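## Care of the gripper in the dish-handling cell

These notes are issued by the Fonmont workshop for staff who look after the kitchen cell at Drerach. Please read them together with the log sheet kept by the door.

**Before cleaning**

- Bring the arm to its rest position and switch off at the wall. Wait 60 seconds.
- Remove any dish by hand. Do not prise the fingers apart.

**Cleaning**

- Wipe the flat face of each finger with a damp cloth and a little washing-up liquid. Grease is the usual cause of a slipping plate.
- Use a dry, soft brush on the mesh. Water must not be sprayed at the housing.
- Look into the gap behind each finger for crumbs and trapped threads - a wooden skewer will lift them out. Leave the wiring alone.

**Checking the grip**

Set the grip force to 70 on the panel and offer up a plain white dish. The finger should meet the rim squarely and stay clear of the rack tines. Repeat with the dish tilted, as most faults show themselves at an angle. 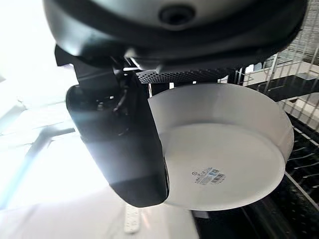

*Finger at the rim of a round white dish, with the wire rack behind.*

Fingertips are to be changed after roughly 600 hours of use. Spares are held under part number 933; requests go to Milagros Casado. Faults in the cabling should be reported to Ewan Costigan before the cell is used again.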